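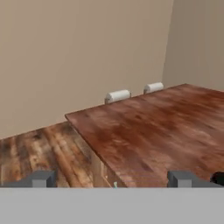 Page 5 of 6

Section 4: Recording a Vocal Track

This section covers recording one singer with one microphone on the Kendivari two-channel audio interface. For guitar and voice together, see Section 5. The interface must already be registered and the Bolline recording software installed (Section 2).

4.1 Connecting the microphone

1. Turn the GAIN 1 knob fully counterclockwise.
2. Turn the MONITOR knob fully counterclockwise.
3. Connect the microphone to INPUT 1 with an XLR cable. Push until the latch clicks.
4. If the microphone is a condenser type, press 48V. The red light comes on. Wait for the light to stop blinking before going on.
5. Connect closed-back headphones to the front jack.

CAUTION: Do not plug in or remove a microphone while 48V is on. The resulting pop can damage headphones and hearing.

CAUTION: Some ribbon microphones can be damaged by 48V power. Check the microphone manual first.

4.2 Setting the session

1. Open Bolline and select File > New Session.
2. Enter a session name. Names longer than 286 characters are rejected.
3. Set Sample Rate to 48 kHz and Bit Depth to 24.
4. Set Input Device to Kendivari. If it is not listed, close the window, reconnect the USB cable and select Refresh.
5. Select Track > Add > Mono Audio. Set the track input to Input 1.

Note: The sample rate cannot be changed after the first take. To use a different rate, start a new session and import the audio. 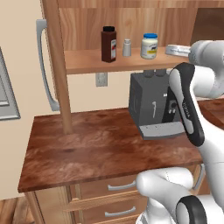

6. Import the backing track, if there is one, to a separate stereo track. Bolline converts it to the session rate. Long files may take several minutes.
7. Set the tempo in the box at the top of the window. The range is 30 to 299 beats per minute. If the tempo of the backing track is not known, select Detect and play the chorus.

4.3 Setting the level

1. Arm the track by clicking the round button beside its name.
2. Have the singer perform the loudest part of the song at the distance to be used for recording.
3. Raise GAIN 1 until the peaks on the track meter fall between -12 and -6 dB.
4. If the CLIP light comes on at any time, lower the gain and repeat step 2.
5. Raise MONITOR to a comfortable level.

Note: MONITOR changes only what is heard in the headphones. It has no effect on the recorded level.

4.4 Recording takes

1. Place the cursor two bars before the first vocal line.
2. Turn on Count-In if the song has no introduction.
3. Press R to record and the space bar to stop.
4. To record another take, return the cursor and press R again. Earlier takes are kept in the take list below the track.
5. Save the session before closing the window. Unsaved takes are deleted.

If the singer hears a delayed copy of the voice, set Software Monitoring to Off. If the delay remains, lower Buffer Size one step at a time. Clicks or dropouts mean the buffer is too small.

Section revised 2024-05-04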